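Retaining wall behind the new house, dry stone or mortared?

hobnail_dan
We've bought a place in Pirnard with a bank behind it that has been slumping for years. I need a wall 13 metres long, a bit under head height at the tall end and dropping to knee height by the gate. One builder quoted for mortared stone, the other for dry stone. The dry stone man is 1,051 pounds dearer. Has anyone had both?

quarryside
Dry stone. Water goes straight through it. A mortared wall holds the water back until something gives, and then you pay twice.

Ruben Jacobs
I'd disagree with that. A mortared wall with proper weep holes and gravel behind it will outlast both of us. Most of the failed ones I've taken down had clay packed right up against the back and no drain. You'd have trouble with dry stone too if you built it like that, only it bulges first instead of cracking.

quarryside
It bulges first, yes, and then you take down that bit and put it back. Try doing that with mortar.

Ruben Jacobs
Fair enough for a field wall. He's got a garden and a slope behind it. At that height I'd want an engineer to look whichever way he goes.

tansy_m
Check with the council before you pay anyone. Ours in Dulov wanted drawings because the wall was next to the lane. It took nine weeks and the builder had gone on to another job by then.

hobnail_dan
It isn't next to a road, but I'll ring them. What should the drain be? The first quote just says "drainage included".

Ruben Jacobs
Get that in writing. Perforated pipe at the foot, clean gravel right up the back, and membrane between the gravel and the soil. Ask where the pipe comes out as well. I've seen two that didn't come out anywhere.

oldmikum
Also ask both of them to lean the face back into the bank. There's plenty of mortared stone on the roads up by Mikum if you want an idea of the look. It's more mortar than some people like.
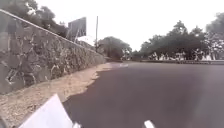 Roadside wall near Mikum, mortared, face sloping back

quarryside
Too much mortar for me. Looks patchy.

tansy_m
I like it. Would suit an older house.

hobnail_dan
My wife likes it too. I've asked the first builder to itemise the drainage and he says he'll send it over. Work wouldn't start until November either way.

quarryside
Ask him about frost if he's laying mortar in November.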